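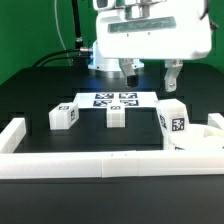 Matte black tabletop, bright green backdrop, cables off to the left.

Tabletop and backdrop FAQ
by Siiri Nurmi, updated 17 August 2024

I get a lot of mail about black tables and green cloth (more than I ever expected!), so I've put the ones that keep coming back on one page.

Why a black table with a green backdrop?
Mostly because white and silver things look so good on it. Pale stuff on a pale table turns to mush on camera, and I used to spend whole evenings trying to rescue the edges. On matte black they just pop.

Why not make the table green too?
I tried it for most of April. Green light bounced up under everything I put down, and anything shiny came out looking slightly seasick. Now the green stays at the back and I only key out what's behind the table.

Is matte really that important?
Yes! Gloss black is basically a mirror. Even matte will pick up a glow if you have a colored light close to it. You can see some blue on mine, and I've decided I like it.

Do I need a step in the tabletop?
Nope, flat is fine. I like having a raised part toward the back, it gives the picture a bit of depth. It does collect dust in the corners, though, so keep a soft brush handy.

How do you clean the black surface?
Dry microfiber first, then a barely damp one, then dry again. No spray polish, please. I did that once and had shiny patches for weeks.

What do you do about cables?
Black ones on a black table mostly look after themselves. Mine run off to the left and down toward the back. White ones are trickier, they show up against the green right away, and if I can't reroute one I paint it out later.

How do I get wrinkles out of the green?
Steam it while it hangs, working from the top down, and leave it overnight. Lenni Vuorinen swears by clamping the bottom edge as well, and I've come around to that.

How far back should the backdrop go?
As far as your room lets you. Mine could stand to be farther away, but then I'd be shooting from the hallway.

Can I use a wall painted green?
Sure, if you're never going to want that wall for anything else. Go for flat paint and do 2 coats.

Got one I missed? Write to me through the contact form, I read everything, just not very fast on weekends.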